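The Night Bus to Pellbridge

The bus to Pellbridge left at 8 and Yupin Kaewsai had the front seat, the best seat, the one with the whole windshield in it!
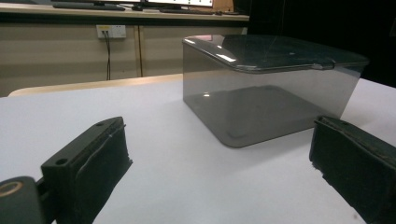 She had wanted this trip since she was a girl. Her grandmother used to talk about the Pellbridge bell festival the way other grandmothers talk about weddings — the lanterns on the river, the fried dough, the bell so deep you felt it in your teeth. And now it was June, and the ticket was in her coat, and the driver was humming.

"First time?" he asked.

"First time," said Yupin, and she must have been grinning, for he grinned right back at her in the mirror.

They climbed out of the valley with the windows open. Somewhere past the Jitpraphai orchards the smell of peaches came in, so thick and sweet that the man across the aisle woke up and said "Oh!" out loud, then went straight back to sleep. Yupin laughed until she had to hold her scarf over her mouth.

It was 298 steps from the bus stop to the bell tower. Her grandmother had counted them at nineteen, in borrowed shoes, and had told the number so often that the whole family knew it. Yupin counted too, under her breath, past the bakery and over the bridge and up the hill (the hill was wonderful, all cobbles and cats). She got to 298 and she was still a good way short of the door.

She stood there, puzzled. Then she thought of her grandmother, who had been tall, and who had never walked anywhere when she could run.

So Yupin went all the way back down to the bus stop. She tied her laces, tucked in her scarf, and ran — over the bridge, up the cobbles, cats flying in every direction — and she was still counting when the bell began to ring.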